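«Lo que vendemos es una pinza y las horas de quien la lleva en la mano»

Halvard Sæther atiende la llamada un jueves a las ocho de la mañana, antes de que llegue el resto del equipo de Nuler. La empresa alquila desde abril un kit de pinza manual para grabar demostraciones de manipulación: una persona coge objetos con la herramienta, la cámara montada en ella lo registra todo y el cliente recibe las secuencias ordenadas para entrenar a su propio robot. El servicio se llama Sirker y se contrata por semanas.

«Empezamos vendiendo solo el aparato y no funcionó», dice Sæther. «El cliente lo sacaba de la caja, grabada dos tardes y lo dejaba en un armario. Ahora enviamos el kit con un plan de trabajo, y si quieren, también con un operador».

El precio de entrada es de 323 euros por semana, con dos pinzas, un juego de dedos de recambio y acceso al programa de revisión. La opción con operador se presupuesta aparte. Sæther reconoce que a un laboratorio pequeño le puede parecer caro. «Si solo necesitas una tarea, una que puedas explicar en una frase, quizá te salga mejor montarte algo tú. Se lo digo a la gente por teléfono».

Le pregunto qué piden los clientes. Casi siempre objetos de mesa, responde: fundas, envases, cables, cubiertos. Los materiales transparentes aparecen en la mayoría de los encargos y son los que más discusiones provocan. «En vídeo, un plástico claro sobre una mesa blanca son cuatro líneas grises. El operador lo ve perfectamente y lo coge sin pensar. Después abres la grabación y te cuesta decir dónde termina la pieza».
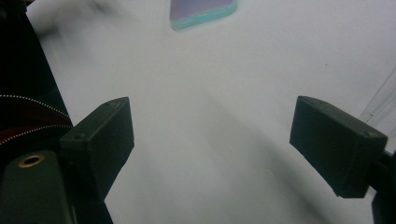 Baiba Vaher
Redactora de automatización

La mesa blanca es otra decisión que Sæther defiende a medias. Facilita separar los objetos oscuros del fondo, pero recoge todas las sombras de la herramienta, que se alargan en diagonal sobre la superficie y cambian cada vez que el operador gira la muñeca. En Nuler probaron con tableros grises y con manteles. «Seguimos con el blanco para empezar y a partir de la segunda semana recomendamos variar. Un robot que solo ha visto una mesa aprende esa mesa».

Los dedos son bloques negros mate, anchos, con un agujero pequeño cerca de la esquina. Con el uso se rayan y se les saltan esquirlas en el canto. Sæther dice que eso no le preocupa mientras la cara interior siga plana. «Cambiamos el juego cuando la pieza resbala. Por estética no se cambia nada».

Antes de cada toma el operador abre la pinza del todo, la mantiene quieta sobre la mesa y espera la señal. Ese instante con la herramienta vacía es obligatorio en el protocolo de Sirker, y los clientes suelen querer saltárselo. «Nos sirve de referencia para la apertura. Quien tiene prisa lo acorta, y luego hay que tirar la toma entera».

Le pido un ejemplo concreto. Cita el encargo de Inder, un taller que prepara teléfonos reacondicionados. Se entregaron 353 demostraciones y el cliente rechazó 80 en la primera revisión. «Fue culpa nuestra. Habíamos puesto los teléfonos siempre en la misma zona de la mesa, y ellos los reciben en cualquier posición, con funda y sin funda». Repitieron las tomas sin cobrarlas.

La responsable de compras de Inder, Filipa Lobo, confirma la historia por correo y añade un reproche: «El programa de revisión es lento y no permite marcar varias tomas a la vez. Perdimos una mañana por eso». También valora que los dedos de recambio llegaran en la primera caja – con otro proveedor, Kahraman, tuvo que pedirlos aparte y esperar.

Sæther admite lo del programa. Hay una versión nueva en pruebas, aunque no quiere comprometer una fecha. Tampoco promete resultados con el robot final. «Entregamos datos limpios y bien etiquetados. Lo que haga después el modelo depende de mucho más que de nosotros, y el contrato lo dice así».

Por ahora el alquiler mínimo es de una semana y el envío de vuelta corre a cargo del cliente.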